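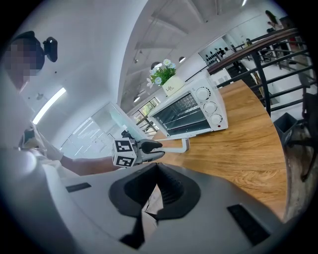

Marker cube on a gripper finger, with a person reaching towards it.

Posted in: Handouts | Online Communication | Term 1

Unit 7. Turn-taking in comment threads
Notes by Rehema Waweru. Read before the seminar.

7.1 Terms

A post is the item that opens a page for replies. A comment is any text attached to a post. A reply is a comment attached to another comment. A thread is one comment together with all the replies below it. These words are used loosely on most platforms, and on some of them "thread" means the whole page. In written work for this unit use the meanings given above.

Two layouts need to be kept apart. In a flat layout all comments appear in one column in order of time. In a nested layout replies are set in under the comment they answer. Many services nest to one level only, so that a reply to a reply is shown at the same depth as the reply before it. The reader then has to work out from names and wording who is being answered.

7.2 Adjacency

In speech, an answer normally follows its question directly. The two turns form an adjacency pair. In a flat comment column the second part of the pair can be separated from the first by any number of unrelated comments. We call this number the gap. A gap of zero means that the pair is intact.

Writers repair large gaps in several ways:

- naming the person addressed, with or without the @ sign
- quoting a few words of the earlier comment
- repeating a key noun where speech would use "it" or "that"
- restating the question inside the answer

Naming is by far the cheapest of these. It fails when the person named has made more than one comment, and the reader must then fall back on topic.

7.3 Worked extract

The extract comes from the comments on a post about bread at a personal blog, Molora. Times are left out.

(1) Atieno: does the dough go in the fridge overnight or just the starter
(2) Akash: the crust on that!!
(3) Zawadi: dough. starter stays on the shelf
(4) Atieno: @Akash I know
(5) Atieno: @Zawadi thanks, mine went sour last time
(6) Akash: sour is good though?

Comment 3 answers comment 1 with a gap of one. It has no name and no quotation. The single word "dough" is enough, as the question offered two choices and only one comment had asked it. Comment 4 is a response to an assessment and comment 5 a response to an answer. They come from the same writer and are split so that each carries one name. In speech they would be spoken as one turn, or the first would be dropped.

Comment 6 is the difficult case. Akash was not addressed in 5 and joins a pair that was already closed. The repeated word "sour" ties the comment to its source. Mark this in your coding as a third-party entry, code T.

7.4 Third-party entry

Entry by someone outside the pair is common where the post is public and the opening writer does not moderate. It is less common in pages where most commenters know one another by name, although when it does occur there it tends to produce longer exchanges. Mwaipopo (course reader, section 9) treats every comment on a public page as open to all readers and so rejects the idea of a third party altogether. Her objection should be dealt with in your essay if you use code T.

7.5 Coding task

The set for this unit is the Kavance sample, 201 comments in a flat layout, collected in June. Code the first 30 comments. For each one record:

number
writer
comment answered (or 0 if it answers the post)
gap
repair used (N name, Q quotation, R repeated noun, S restatement, X none)
T if a third-party entry

Where two codes fit, give the one that comes first in the comment and put the other in brackets. Emoji standing alone count as comments. Deleted comments keep their number and are coded D, and they are counted when working out the gap.

Compare your sheet with a partner's before handing it in. Do not change your codes afterwards; list the differences on a separate page. Xuân Khương has the partner list.

Sheets due Wednesday, December 4, 2024.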